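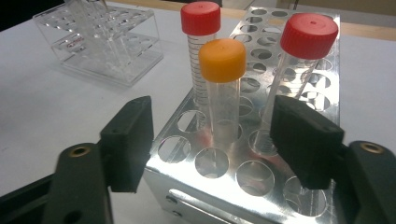 Jul 13, 2023 – tube transfer, wrist view against wrist + head. Policy trained on wrist view alone still missing the hole on the metal rack, same as in June. Fine on the acrylic. Went back through the demos before blaming the network. From the wrist the fingers come in open either side of the orange cap and the depth to the next row is anyone's guess, because the front side panel is one long streak of glare. The caps are easy, strong colour, nothing else like them on the bench. The holes are not. Every rim has its own highlight and the highlights slide when the wrist moves. Also the red cap on the right sits on a tube that leans, so "cap centre = hole centre" is wrong straight away. I'd been using that as the label. Bad idea, mine.

Change for this round: label from the finger midpoint at release, not from the cap. Toshiko Ichikawa suggested this weeks ago, sorry Toshiko.

Demos: 60 recorded, 50 kept. Dropped the ones where Trakport lost a marker plate for more than a few frames. Did not try to patch the gaps, the patched ones last time poisoned everything.

Split: 40 train, the rest held out. Held out by rack pose not at random. Random split gives a lovely number and means nothing.

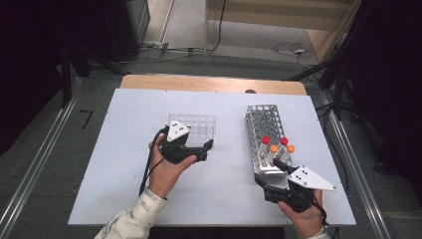 Two-handed demos are the awkward bit. The old Nandley script assumes one gripper moves and the other is parked, so it throws away the second track as soon as both are going. Fixed, I think. Needs someone else to read it. With the left gripper over at the clear rack and the right one up against the front edge of the metal one, the two tracks have to share a clock or the hand-over steps come out in the wrong order. Metal rack was deliberately left at a slight angle to the board, keep doing that. Square to the board the policy just learns the board.

Result so far, held-out poses only:
wrist only, old label – grasp ok, insert poor, mostly one row short
wrist only, new label – insert better, still short on the metal rack
wrist + head, new label – clearly best, short-row error nearly gone

Not putting percentages here yet, the held-out set is too small and I changed the release threshold halfway thruogh. Rerun with it fixed at 6 mm first.

Head view seems to help with which row, wrist view with the last bit of the approach. Would like to show that properly: mask the head view after the fingers pass the cap and see whether insert gets worse. If it doesn't we can drop the head stream for the final stage and save a lot of loading time.

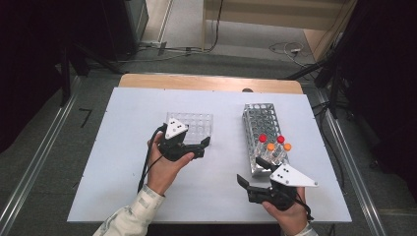

Same masking test the other way round too, wrist blanked until the fingers are near. Cheap to run, one config line each.

To do
– rerun all three with threshold fixed
– cable drag: check whether the right track has a pull to one side at the end of a reach. Might be real, might be my calibration
– cross-check label timing against the Väisänen log, offset looked constant but only looked at two
– matt tape on the side panel of the metal rack? Would sort the glare but then we're solving an easier problem. Ask Toshiko
– more demos with tubes leaning, at the moment it's whatever they happen to do
– copy raw to Wastadero before anyone clears the disk

Gripper calibration file from this morning is the good one. The one with "final" in the name is not, dont use it.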